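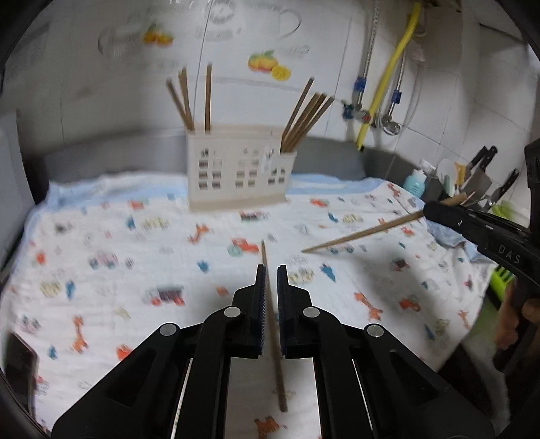
Two grippers, two chopsticks, one kitchen counter at the Jasemgate open day.

I figured I'd be watching from behind a rope. Instead Aravind Chacko waved me straight over to the counter and started talking about chopsticks. "Everybody wants to see the big stuff," he told me, "but pick up one of these with two fingers and keep it upright – that's a hard afternoon!"

He's been at it for 3 years, in Astport for most of that, and he still gets excited (so did I, after my first try). The grippers are hand-held, so a person does the moving and you feel every slip in your wrist. I asked if the cartoon cloth was his pick. "My daughter's," he said, laughing. "Giraffes are good company."

His colleague Tsutomu Tanabe is the quieter one. What does he look for in a good run? "Slow hands," he said. "People rush the second chopstick and bump the first."

They had 13 visitors signed up for the morning, and I stayed well past my slot. Tanabe let me have one more go before lunch.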